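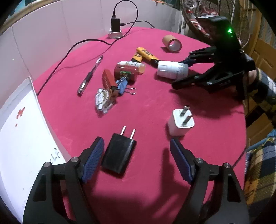
Melur Ismail had expected the open day to be mostly talk, and told staff at the door afterwards that she would have come earlier if she had known visitors could watch the sorting sessions up close.

She was one of 500 people who went through the Terka workshop in Pleserville on April 3, 2024, the first time the company has opened its doors to the public. Terka develops automated handling for small household goods, and it used the day to show how the work is done before any of it reaches a production robot.

At the main demonstration table, operators used hand-held grippers to pick up everyday things of the kind found in a kitchen drawer or a desk - chargers, a pen, a binder clip, a roll of packing tape, bottles lying on their sides. Visitors could stand beside the table and put questions to the operators between rounds.

"People ask why we don't start with something neat, like a row of identical boxes," said Danang Pillai, demonstrations manager at Terka. "Our customers don't have rows of identical boxes. They have returns bins and mixed shelves, so we practise on a crowded table."

Sessions ran for 4 hours, with a short break at midday. A second room held a talk on Pinon, the company's sorting program for repair shops and small warehouses. Pinon's catalogue now lists 899 household items, and Terka plans to bring that to 2,000.

Nabila Hartono, who leads the Pinon program, said small and oddly shaped items still take up most of her team's time. "A bottle is fairly forgiving. A flat plug on a cloth is harder, and we would sooner show people the hard ones."

The talk drew questions about jobs, noise and the cost of repairs. Terka has posted written answers at its front counter and will mail a copy to anyone who asks.

A second open day is planned for July. Entry will again be free, but groups of more than 4 are asked to book ahead through the Terka front office. School groups should contact Arif Matubbar.

Media enquiries: Nabila Ngau, Terka, Pleserville.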